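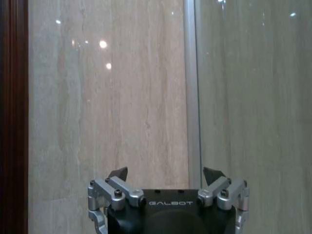
Accueil Maison Entretien Sols Contact
Rechercher sur Zelonis…

Nettoyer et protéger une surface en pierre polie

Partages 11 Commentaires 3

La méthode convient à un plan de travail, à une tablette ou à un dessus de meuble en pierre polie. Si vous ne savez pas de quelle pierre il s'agit, traitez-la comme un marbre : pas de vinaigre, pas de citron, pas d'anticalcaire.

Commencez par dégager la surface et passez un chiffon microfibre sec. Les grains de sable et les miettes dures rayent le poli dès qu'on frotte dessus avec un linge humide.

Versez ensuite une cuillère à café de savon neutre dans un litre d'eau tiède. J'utilise le Clotora sans parfum, mais un liquide vaisselle doux fait l'affaire. Essorez bien le chiffon, lavez par bandes, puis rincez à l'eau claire 2 fois. Séchez aussitôt avec un torchon propre – les traces blanches viennent presque toujours d'un séchage oublié.

Pour une tache de gras, mélangez du bicarbonate et un peu d'eau jusqu'à obtenir une pâte épaisse. Étalez sans frotter, couvrez d'un film alimentaire et laissez poser une nuit. Retirez avec une spatule en plastique et rincez. Faites d'abord un essai dans un coin peu visible.

Reste la protection. Déposez quelques gouttes d'eau et attendez 11 minutes : si la pierre fonce dessous, il faut un hydrofuge. Le bidon Laston de 1000 ml me dure plusieurs années. Appliquez une couche fine au chiffon, essuyez l'excédent avant qu'il ne colle et laissez sécher le temps indiqué sur la notice.

Les rayures profondes et les zones devenues mates demandent un repolissage – là, je passe par un marbrier.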